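# What the quote leaves out

The first quote Hitutberg got for a robot gripper was one page long and had one number on it. The repair shop, which rebuilds small pumps, had set aside money for an arm two years earlier and assumed the hand on the end would be a minor line. It was the part of the budget that moved most.

An arm is fairly easy to price. You know the reach you need and the weight you need to lift, and the suppliers land close together. Grippers are harder. Zeltora offered a plain two-jaw model. Frandsen offered jointed fingers at a higher price, with replacement fingertips sold separately. A third bidder, Pakska, would only quote after seeing the parts.

The shop had planned for the gripper itself. It hadn't planned for the rest:

- spare fingertip pads, $431 a set
- a wrist camera with its mount and cable, $1,686
- floor marking, guarding and a day of electrical work, $2,837

None of those figures is large next to the price of an arm. Together they came to more than the shop had left, and the order slipped to August.

Pads are the item most often forgotten. They wear, and they wear faster on cast parts than on plastic ones. Ask how long a set lasts on your own material and get the answer in writing. Ask too whether your staff can change them or whether the gripper has to go back.

Cables come next. Anything that runs along a moving wrist bends all day long, and a cable that costs little can stop a cell until a new one arrives. Hitutberg now keeps one spare of each on the shelf and counts it as part of the purchase.

Floor space is harder to put a price on. Tape is cheap, but what it marks off is room that used to hold a bench or a cart. Draw the layout at full size on the floor before signing anything, and leave it there for a week of normal work.

The shop went with the jointed fingers in the end. The deciding point was the parts list: five castings of different shapes, which the two-jaw model could have handled only with a jaw change between batches. Had the shop run a single casting, the cheaper quote would have been the right one.

Its next budget has a separate line for wear parts, renewed every year. The arm and the gripper are listed once.
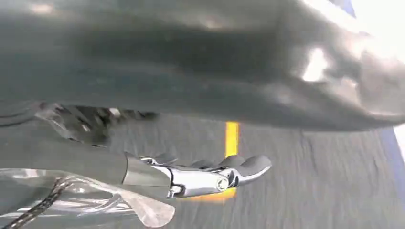
*Jointed metal finger with a gray fingertip, over yellow corner marking on a gray floor.*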